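Wrist camera masking: mesh or polygon?
Software > Perception

stenau_dan
Our planner keeps seeing the arm's own housing as an obstacle and refusing to move, like a cat that has noticed its tail. Currently I zero out depth with a hand-drawn polygon. Anil wants to render the arm from the URDF every cycle instead. Opinions?

rekha_achari
Anil is right. Polygons are fine until someone bumps the mount, and someone bumps the mount every Thursday.

flikside
Disagree. The housing doesn't move relative to the camera. Why render a thing that never changes 400 times a minute?
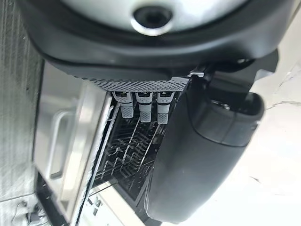
rekha_achari
Fingers move, flikside. A static polygon has to cover everywhere a finger might go, so you throw away good pixels next to whatever you're reaching for. Look how near the finger is to the rightmost of those pale cylinders, with the wire rack right behind it. Mask generously there and you've masked the job.

flikside
OK, fine – polygon for the housing, render for the fingers. I'd worry more about the depth on that rack and the steel panel. Shiny wire and stereo have never been friends.

ezekiel_o
We run that hybrid in Listix. Dilate the finger mask by 2 pixels. We tried more and the planner got very brave about thin rods.

stenau_dan
Render takes about 70 ms on our box, which Anil describes as "basically free."

ezekiel_o
Are you rendering the full visual mesh? Use the collision mesh. Tell Anil the screw threads can go.

stenau_dan
He modeled those himself. I'll wait until after lunch.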